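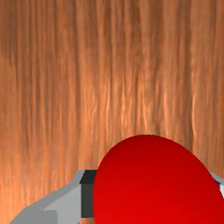 How I Oil a Wooden Tabletop (and Keep It Looking Nice)

My aunt Maricica Mocanu gave me her old kitchen table when she moved to a smaller place, and it came to me thirsty. I mean really thirsty - you could set a glass of water down and find a dark ring waiting for you after lunch. I have oiled that table every September since, and after a few requests from friends I'm finally writing down the way I do it. I'm no furniture maker, so take this as one home cook's method.

One thing before you start. This is for bare or previously oiled wood. If your table has a shiny hard coat on it, oil will just sit on top and stay sticky, and you'll be cross with me. Put a drop of water somewhere that doesn't show and leave it a few minutes. If it soaks in and darkens the wood, you're good to go.

What you'll need

Food-safe oil that dries (I use tung oil, and linseed works too)
Sandpaper, 180 and 240 grit
Plenty of lint-free cotton rags, old T-shirts are perfect
Dish soap and warm water
A metal bucket or can of water for the used rags
Gloves, if you care about your hands

Step 1: Clean it well

Wipe the whole top with a cloth wrung out in warm soapy water, then again with plain water, then dry it with a towel. Crumbs and grease love to hide near the edges. Let the table sit overnight. I know you want to get going, but damp wood won't take the oil evenly and you'll see the blotches for months.

Step 2: Sand with the grain

Start with the 180 and finish with the 240, always going the same way the grain runs. Scratches that go across it look like nothing while the wood is dry, and then the oil goes on and there they all are. My friend Silviu sanded his in circles the first time and had to do the entire thing over, poor man.

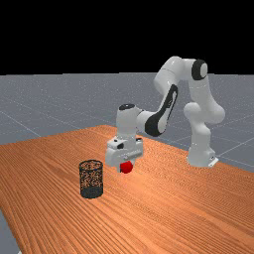 Once you're happy with how it feels under your palm, vacuum up the dust and go over everything with a barely damp rag. Give it another hour to dry.

Step 3: First coat

Pour a small puddle of oil in the middle and work it outward with a rag. Less than you think! Keep going until the surface looks evenly wet, wait 20 minutes, and then wipe off everything that hasn't soaked in. Be thorough here, and use a fresh rag for the last pass.

Step 4: Wait, then do it again

Leave it 24 hours with a window open. Rub it lightly with the 240, dust it off, and repeat step 3. Two coats will do for a table that's been looked after, but mine needed three that first year. After the last one, I keep hot dishes and wet glasses off it for 12 days, and we eat in the living room like teenagers.

Please be careful with the rags

Oily rags can heat up and catch fire all by themselves if you leave them in a heap. Drop them in the bucket of water as you finish with each one, then spread them flat outside to dry completely before you throw them away.

Between oilings I just wipe up spills and use a soft cloth with a little soap. If a dry patch shows up near the stove end, I rub in a spoonful of oil there and buff it off before bed.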